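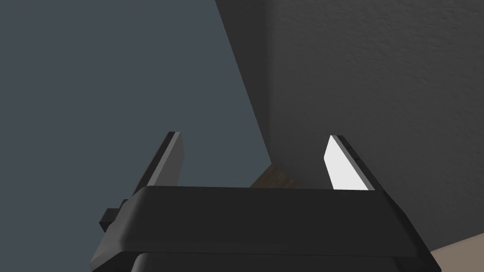 Courses > Nutrition and Supplements > Unit 3 Handout

Reading a Supplement Label

By the Rulcombe course staff
1/12/21
3 min read

Bring this handout to the next session along with the Unit 2 notes. We will work from the same sample label both times.

1. Serving size comes first

Every amount on the panel is per serving. If the serving is two capsules and you take one, you get half of what is printed. Some labels also give a daily dose, which can be more than one serving. Check which one the front of the bottle is using.

Sample label, Rarnumetti magnesium capsules:
Serving size: 2 capsules
Magnesium (as magnesium citrate): 323 mg
Other ingredients: cellulose, rice flour

2. Compound weight and elemental weight

Magnesium citrate is a compound, and only part of its weight is magnesium. In the United States, the amount in the facts panel is the elemental amount, so the sample gives 323 mg of magnesium per serving. The front of a package may show the weight of the whole compound, a larger number. Do not compare a front number on one product with a panel number on another. 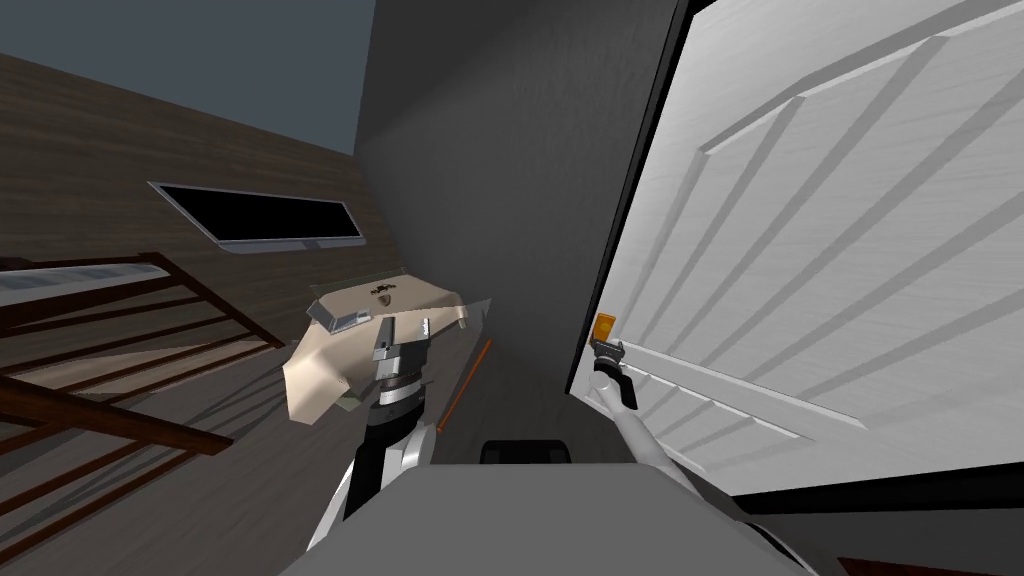
The same applies to calcium carbonate, zinc gluconate and ferrous sulfate. Write down the form as well as the amount when you fill in the comparison sheet.

3. Blends

A proprietary blend lists one total weight for several ingredients. They are listed in descending order by weight, but the separate amounts are not required. The Cekorero herbal blend in your packet is labeled this way. You can tell which herb weighs the most and cannot tell how much of it there is.

4. Extracts and powders

Root powder is the dried root, ground. An extract has been concentrated, and the label may give a ratio or a standardized percentage. Equal weights of the two are not equal doses.

Assignment

Read the Koubek chapter on minerals. Choose 3 products at home or in a store and copy down the serving size, form, amount and other ingredients for each. Mark any blends. Sheets are due at the first session in March.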